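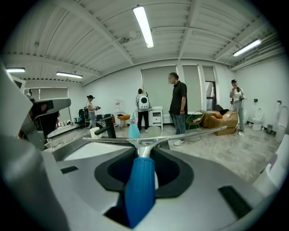 Photo: Tromitz Picture Desk

Garden & Wildlife > Insects > Butterflies and Moths > Raising Caterpillars

Black swallowtail chrysalis gone brown and not hatching – dead or just waiting?

parsleythief

First time doing this, sorry if it's been covered, I did search. Found black swallowtail caterpillars on my parsley in August, brought 11 of them inside. Mesh cage, sticks, fresh parsley every morning. All of them made it to chrysalis, which I was pretty proud of.

So most came out fine. Green chrysalises mostly, went dark, you could see the wings thru the shell, then butterfly. Great. Let them all go out by the fennel.

But I have 2 left and they are not doing anything. Both brown. One is still hanging on its stick with the little thread around the middle, the other one came loose and is laying on the paper towel at the bottom of the cage. It has been 44 days for the loose one, a few less for the other. Nights are getting cold here (I'm outside Skovedora, up the valley, we get real winters).

Things I have tried: misting, moving the cage to a sunny window, moving it back. Touched the loose one and it did not wiggle. The caterpillars wiggled plenty right before, so that worried me.

Is brown = dead? Do I keep them in the house? Outside? Fridge?? My neighbor says fridge and that seems nuts to me. And what do I do about the one that fell, can it even come out if it's lying down?

Don't want to throw them out if they're alive. Thanks in advance.

fenneltown

Brown is not dead. Black swallowtails make green ones or brown ones and either can be perfectly healthy, a lot depends on what they were attached to and the season. Yours were on sticks so brown makes sense.

What you've got is most likely diapause. Late summer caterpillars feel the days getting shorter and the chrysalis just shuts down till spring. The rest of yours came out so they must have been on the early side of the cutoff. Same batch can split like that, I get it most years.

How to check without bothering them too much:

Weight. Pick up the loose one, gently. Alive it has some heft to it. Dead and dried out feels like an empty peanut shell.

Bend. If the abdomen segments are stretched way out and stiff, bad sign. Should look kind of compact.

Holes. One small round hole in the side means a parasitic wasp already got it and left. Nothing you did, they get laid on or in the caterpillar before you ever bring it in.

Color. Tan, brown, gray brown all OK. Black and mushy or smelly is dead.

Not wiggling means nothing in diapause, they mostly dont. Stop poking it lol.

Where to keep them – NOT in the heated house. Too warm and dry, and they can come out in the middle of winter with nothing to eat and nowhere to go. Put the cage somewhere unheated but out of the weather. Shed, unheated porch, garage without a lot of fumes. North side if you can, out of the sun, a sunny spot will warm them up on a nice day in January. Mice will eat them so hang the cage or put it inside something with wire mesh. A light mist now and then if your air is really dry. I do it maybe when I remember.

For the fallen one, it can't hang on so it needs help with grip. Lay it on a paper towel right up against the mesh wall of the cage, at the bottom. When it comes out it will walk to the wall and climb up and hang there to pump its wings. The trouble is smooth sides, plastic tubs and jars, they slide down and the wings dry crumpled. Or you can glue it to a stick, tiny dab of low temp hot glue, let the glue cool til it's tacky and put only the pointy tail end in it. Head up. I've done both and like the paper towel way better, less to mess up.

Fridge does work, your neighbor isn't nuts. But fridges dry them out so you need a container with a damp paper towel and you have to watch for mold. If you've got a shed just use the shed.

Bring them out into the light in spring when your parsley or dill is up and growing again. Then wait some more. Mine take their time.

sadelridge

throw them out, 44 days is dead. mine took under two weeks

omoregie_creek_969

^ please don't, two weeks is the summer ones. Overwintering ones go months. Had one skip a whole extra year once, I had the cage marked for the trash and there was a butterfly in it.

Agree with everything above except I wouldnt mist at all outdoors in a wet area. Got mold that way. Over by Tromitz the air is damp enough all winter and I leave them completely alone – yours may be drier up the valley. Check the cage zipper too, wasps and spiders get in the gap.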